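Brimitz
@brimitz_bench

Insulated bottles: cleaning, descaling, threads, seals. A thread, mostly so I can link to it instead of retyping it. 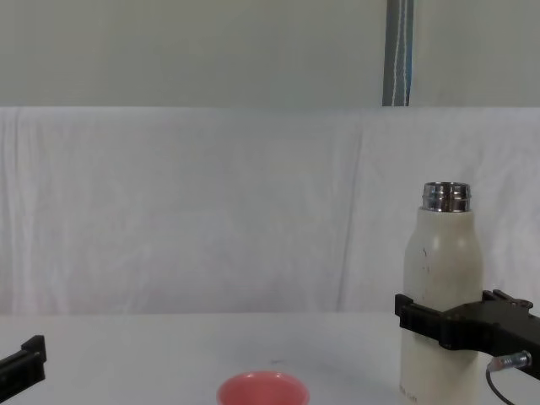

Cream bottle, cap off, threads exposed. Small pink bowl alongside.

1/ Scope. Double-wall vacuum bottles with a screw cap and a bare steel neck. Plastic bottles are a different problem. So are flip lids with a straw, which I gave up on in November.

2/ Most people wash the inside and skip the neck. The threads are where milk, sugar and coffee oil collect. Liquid wicks up between cap and steel every time the bottle tips, then dries in the grooves.

3/ Tools: one bottle brush, one soft toothbrush, a small bowl, a lint-free cloth. The bowl is for the gasket. Gaskets are small, often clear, and go down the drain at the first opportunity.

4/ Take the cap off and pull the gasket with a fingernail or a wooden toothpick. No knives. A nick in silicone is a leak path, and you won't see it until the bottle is in a bag with a laptop.

5/ Gasket goes in the bowl with warm water and a drop of dish soap. Leave it there for 12 minutes. I have tried longer and saw no difference.

6/ Threads: toothbrush, same soap, and follow the spiral. Brushing straight up and down skips over the ridges and leaves the bottoms of the grooves alone. Start at the rim, work toward the shoulder, rinse, repeat once.

7/ Run a dry fingertip around the rim afterward. It should feel smooth all the way around. A dent there matters more than a dent anywhere on the body, as it sits right where the gasket has to seal.

8/ Inside: fill with hot water and baking soda, one level tablespoon for a 667 ml bottle. Cap off. Never seal a bottle with something fizzing in it. Leave it for an hour, then brush and rinse.

9/ For white scale use citric acid, one teaspoon in 400 ml of hot water, for half an hour. Don't combine it with the baking soda. They cancel each other and you've made salty water.

10/ No chlorine bleach on stainless. It pits the steel, and pits hold smell.

11/ Exterior. The matte finishes (cream, sage, all of those) show every scuff. The brown specks and streaks on mine are up near the shoulder. Light pressure with a damp melamine sponge lifts transfer marks. It does nothing for a scratch that has gone through the coating.

12/ Test the sponge near the base first. On a matte finish it can leave a shiny patch, and a shiny patch is more obvious than the scuff was. It can also take printing off, so go around any lettering.

13/ Drying. Upside down on a flat towel traps moisture. Use a rack, or prop the bottle at an angle so air gets in. Gasket goes back only when both it and the groove are dry.

14/ Store with the cap off or sitting loose. A closed empty bottle smells like a closed empty bottle within a week.

15/ Leak check before it goes back in a bag: fill with cold water, cap on, lay it on its side on a paper towel for ten minutes. If there's a wet spot, reseat the gasket and try again. Still wet, replace the gasket.

16/ Quick vacuum check while you're at it. Pour in hot water, wait five minutes, feel the outside wall. Warm spots mean the vacuum is gone and no amount of cleaning will help. Warm at the neck is normal.

17/ I weigh my bottle dry after cleaning. It should read 459 g without the cap. One month it read higher and there was still water sitting in the bottom. Crude, but faster than peering in with a flashlight.

18/ Someone asked about dishwashers. Check the maker's instructions. For painted or powder-coated bottles without clear instructions I wash by hand, and the gasket never goes on the lower rack.

19/ Also asked: Sestis tablets vs. plain citric acid. I used up a whole tube of the tablets and went back to the bag of powder. Same result on scale, more packaging.

20/ Caps get their own thread. The Gwynne cap has two gaskets and a hidden vent, and I need better notes before I post it.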